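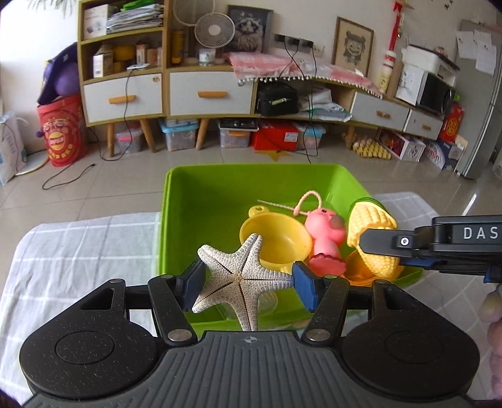 Progress report to the Zukach Fund, second period
Project: Learning to tidy from handheld demonstrations
Prepared by the Woltcombe home manipulation group

Dear all at the Fund,

Thank you again for your patience over the spring, and for the kind notes that came back after our first report. We have a good deal to tell you this time, most of it encouraging, and one or two things that have made us change our minds. I will try to keep it in order, though I know from last time that I wander a little.

You will remember that the question we set out to answer was a fairly plain one. If a person picks things up and puts them away with a handheld gripper that carries its own camera, how much of what they do can a robot arm later copy, in a home it has never been in? We spent the first period on cups, blocks and boxes, all of which behaved themselves very nicely and taught us less than we had hoped. So in this period we moved to what we have been calling the awkward objects, and we moved out of the lab and into furnished rooms.

The awkward objects are mostly toys and small keepsakes. We wanted shapes that don't offer two flat sides to grab, and we wanted them kept in a tub together, the way they would be in a family home, so that the person has to reach in past one thing to get at another. A dried starfish has become something of a favorite with the team. It is wide and bumpy, and there are several sensible ways to hold it - across an arm, across the middle, or by two arms at once - and our demonstrators use all of them.

That variety turned out to be the main finding of the period. Our earlier training method, which we called Kalniņš in the proposal, treats every demonstration of the same object as a version of one correct grasp. With cups that did no harm. With the starfish it led the arm to aim for a spot between two good grasps, and it would close on very little. The revised method, Zikine, first sorts the demonstrations by the way the fingers approach and only then learns from each group. The starting point for the sorting is the last 2 seconds before the fingers close, and we were pleased to find that so short a stretch was enough.
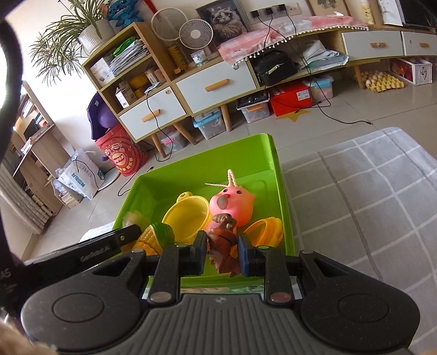
Small figures gave us a different kind of trouble. The fingertip pads are large next to them, so the object nearly disappears from the camera's view at the very moment you would most like to see it. Our answer for now has been to let the model look back at the earlier part of the reach, while the figure is still in plain sight, and carry that memory through to the close. It works well when the tub stays put and rather less well if the tub gets nudged along the way. I would call this half solved, and we would like to spend more time on it.

As for the numbers, we have now recorded in 6 homes, with 5 demonstrators taking turns, and the object set stands at 34. That is a little ahead of the plan on homes and right on the plan for objects. Spending is in line with the budget you approved, apart from replacement fingertip pads, which wear faster than we expected and which we have covered out of the travel line.

In the coming period we plan to run the revised method on the arm in a home that was left out of training altogether, starting in April, and to write up the sorting step as a short paper. We would also like to try recordings with two people working at the same tub, each with a gripper, and passing things between them. It makes for livelier data and a good many more bumped fingers - mine included.

If you would like to come and see a session, we would be delighted to have you. Mornings are best, before 11, when the light is kind and everybody is still fresh. We can also send the longer table of results by object to anyone who wants it.

With warm thanks,
The Woltcombe home manipulation group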